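Dining table

A dining table is a piece of furniture with a raised flat surface at which people sit to eat. It differs from a work table mainly in height, edge treatment and the space left clear beneath the top for the legs of those seated. Most examples are built to a height of 29 to 30 inches, which suits a chair with a seat 18 inches from the floor.

Shape and size

Rectangular tops are the most common form in houses, as they fit the shape of most rooms and can be pushed against a wall. Round tops have no corners and give each person the same distance from the center, but they become hard to reach across once the diameter passes five feet. A width of 24 inches per person is the usual allowance. Tops narrower than 30 inches leave little room for serving dishes between facing plates.

Clearance is measured from the table edge to the nearest wall or cabinet. A gap of 36 inches lets a chair be pulled out, and 40 inches or more is preferred where people must walk behind those seated.

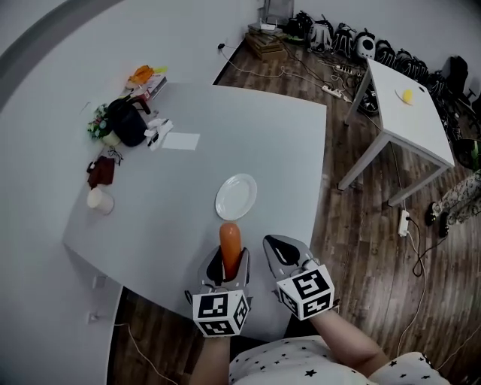
Bakemer
Contributing editor, Furniture and Interiors

Construction

The frame of a traditional table consists of four legs joined by rails, known together as the apron. The Festby pattern sets the apron back 2 inches from the edge of the top, which hides the joints and gives more knee room at the sides. Pedestal tables omit the corner legs and carry the load through a central column. They seat people more freely but tip more easily when weight is placed on the rim.

Solid wood tops expand and shrink across the grain with the seasons. For this reason they are fixed with slotted brackets or wooden buttons – never with glue along the full rail. Tops made from board products move less and may be screwed down directly.

Extension

Draw-leaf tables store a leaf under each end of the top. Butterfly tables fold a hinged leaf into the space under the center. The Prakent slide, a metal runner used in heavier models, is rated for 1,000 openings before it needs adjustment, while the later Peixoto slide is rated for 2,000.

See also: Apron (furniture), Gateleg table, Trestle table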